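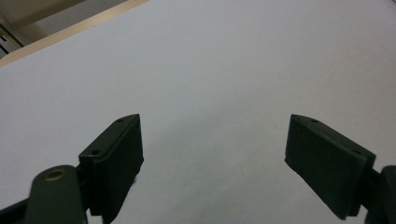
**1/7** We are issuing this thread to all sites using the Divow hand-held gripper. On Tuesday one unit at our Clarkus workshop failed to release during a routine handling session. There were no injuries. Use of the tool at Clarkus is suspended until further notice.

**2/7** The operator, Lucyna Domański, had completed 798 cycles on the unit. On the next, the fingers closed on a sample tray and stayed closed after the trigger was let go. She followed the stop procedure, set the tool down and called the duty engineer.

**3/7** Guoqing Yan examined the unit the same afternoon. A link arm had shifted on its pivot and was binding against the finger carrier. The pivot screw had worked loose. The trigger and return spring were both in good order.

**4/7** Our records show that the screw was last checked in April. The maintenance sheet asked for a visual check only, and a screw in this position can lose its tension without any outward sign. The sheet was inadequate and we accept responsibility for it.

**5/7** With immediate effect, all sites must check every pivot screw with a torque driver before first use each day. Open and close the fingers fully 6 times with nothing in the grip. Any hesitation, scraping or uneven travel means the unit is to be labelled and withdrawn.

**6/7** Do not attempt to free a jammed finger by hand. The spring remains under load and the fingers may move suddenly. Two units at Tokarz have been withdrawn as a precaution and will be inspected next. Units at Folus are of the earlier pattern, but the daily check applies to them as well.

**7/7** A revised maintenance sheet is being prepared and will be sent to site leads. Please report any similar fault, including those that cleared without help, to the equipment safety desk, quoting the unit number and the cycle count.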